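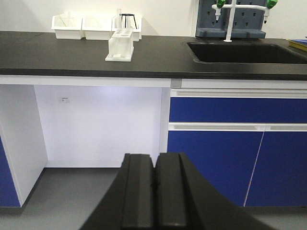
Watching Trenow vs Nidetti from abroad: season pass or single match?

Asked by Noemi Carbone, Oct 16, 2026
In: Football, TV and streaming

Good evening to all. I follow Trenow since I was a child, but now I live in another country for my work and I have a difficulty to understand how I can watch the match away at Nidetti. In previous seasons I used the club's own video service, where I paid for every match separately. Now on the page of the club there is written that the league matches are shown by Quintana, and the cup matches by Melik, and the club service has only the audio commentary and the highlights.

I have a Quintana account from home, with the monthly pass. When I open it here, I see the list of matches but the button to play is grey. I do not know if this is because of my country, or because the match is not yet open. I would like to ask:

Is it necessary to buy a new pass in the country where I live now, or can the old one be moved?

Is the kick-off time on the Quintana page in my local time or in the time of the stadium? The page of the club and the page of Quintana do not show the same hour, and I would not like to arrive at half-time as it happened to me last season with the derby.

I do not look for illegal streams, please do not send me those. I am ready to pay — only I want to pay one time and for the right thing.

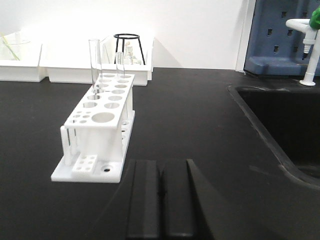
mossbank_end
Same grey button for me last season, and it was the country. Your pass belongs to the country where you opened the account. It works for a short visit abroad, but after that Quintana decides you have moved and closes the live matches. The replays stay open for some reason. You can't move the pass, you have to cancel and open a new one with an address and a card from where you live now. Annoying but it takes 5 minutes.

Don't cancel before you check that Quintana shows the league where you are. In some places they don't have the rights at all and you will be left with nothing.

Noemi Carbone
Thank you, this is very clear. I have controlled and Quintana has the league here, with its own page in the local language. The price is a little higher than at home. Does the new pass also include the cup?

mossbank_end
No, cup is Melik everywhere as far as I know. Never used it.

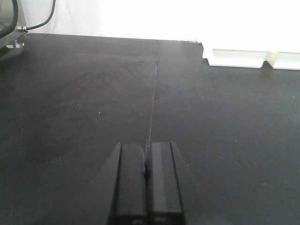

Kick-off times, and the single match option

Posted by hallway_radio

I write also from abroad, so excuse my English. I have had both services and I can add some things to what is said before.

For the time: Quintana shows the hour of the device, so if your telephone is set to your local time, the hour is correct for you. The page of the club shows always the hour of the stadium. If the two pages are different by exactly the difference between your countries, everything is in order. If the difference is something else, the match has probably been moved for television, and in my experience Quintana corrects its page first. Look again on the morning of the match. In December there are many changes of this kind, so for the matches of that month I do not trust any hour that I read a long time before.

For the pass: before you take the monthly one, look if there is a single match ticket in your country. It is hidden a little. You must open the page of the match itself, go under the teams, and there is "Other ways to watch". For me it was cheaper, as I see only 2 league matches in a month. If you want to see every match, the monthly pass is better. Please note that the single ticket cannot be given back after the match has started, also when your connection is bad.

For the cup: Melik has no monthly pass where I live, only one for the full season. I took it one time and the picture was good, but the commentary was missing for the whole first half. I put the audio of the club together with the Melik picture. The sound came a little before the picture, so I heard the goals before I saw them — with some patience you can pause the audio and make them meet.

One more thing. If you watch on a television and not on a computer, sign out of the old account on the television before you sign in with the new one. Mine kept the old country until I did this, and I lost the first goal against Nidetti.

Noemi Carbone
I found "Other ways to watch", it was exactly there. I have taken the single ticket for this match and I will decide later for the monthly one. The hour is also correct now, it was only the difference of the time zone. Many thanks to both of you.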